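Buscar en el sitio Buscar Todas las categorías
Última actualización: 4 de agosto de 2025

Cómo comparar dos juegos de dedos para pinza sin volverse loco

Cuando empezamos con la guía de pinzas de Skastance, allá por enero, creíamos que bastaba con montar unos dedos, coger unas cuantas cosas y apuntar cuáles se caían. Qué ingenuos fuimos. Después de muchas tardes (y de más de un pimiento rodando por la mesa) hemos llegado a un método sencillo, que os contamos con calma por si os ahorra algún disgusto.

Lo primero es elegir bien los objetos. Nos gusta mezclar cosas redondas y lisas, que se escapan con facilidad, con piezas pequeñas y alguna herramienta alargada. Un limón, un kiwi, un destornillador y un juego de llaves Allen dan mucho más juego que una docena de cubos iguales. Dejad espacio entre ellos para que los dedos puedan entrar abiertos. 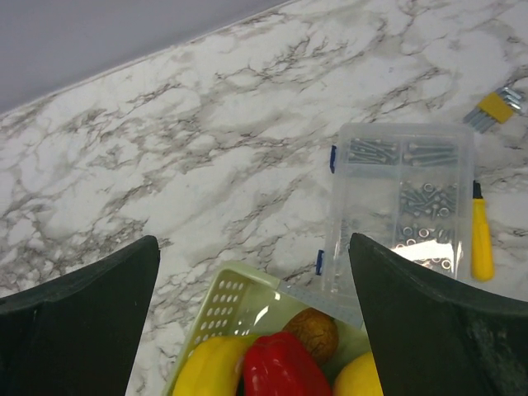

Zúñiga insiste en que los tornillos sueltos se dejen para la segunda ronda: según su experiencia con los dedos Kiramby, si se empieza por lo más difícil uno acaba retocando la fuerza a ciegas y luego ya no hay forma de comparar nada. Le hemos hecho caso y la verdad es que se trabaja mucho mejor.

Lo segundo, y aquí os pedimos un poquito de paciencia, es fijar los parámetros y no tocarlos. Nosotros abrimos la pinza a 90 mm, ponemos el controlador Flaltow al mismo límite de fuerza para los dos juegos y hacemos 132 intentos con cada uno, repartidos por igual entre los objetos. Si trabajáis con dos brazos, decidid antes cuál coge y cuál sujeta, y mantened el reparto hasta el final.
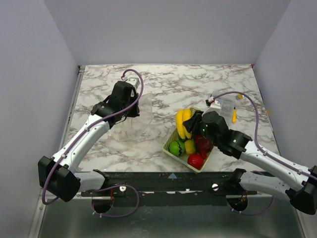 Conviene también anotar el tipo de fallo. Un objeto que resbala al subir pide otra superficie o algo más de cierre; uno que sale disparado hacia un lado suele indicar que las puntas no llegan alineadas. Con una hoja de tres columnas (objeto, resultado, motivo) os sobra, y luego agradeceréis muchísimo tenerla.

Y llegamos a lo que más nos divierte: las bolsas con cierre. El plástico fino cede, se arruga, hace brillos que confunden a la cámara... ¡una maravilla para descubrir defectos! Acercaos despacio, con las puntas bajas, y probad a pellizcar primero por un pliegue y después por el borde del cierre. Apuntad los dos agarres por separado, que no tienen nada que ver. 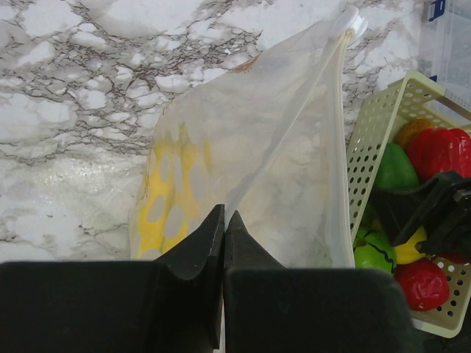
Dedos negros junto a la bolsa con cierre, vistos desde la muñeca.

Antes de cambiar de juego, limpiad las puntas con un paño seco, comprobad el apriete y repetid el cero de la pinza. Guardad los vídeos con el mismo nombre que la hoja de resultados y empezad la siguiente tanda por el mismo objeto.

Contacto | © Skastance | Volver arriba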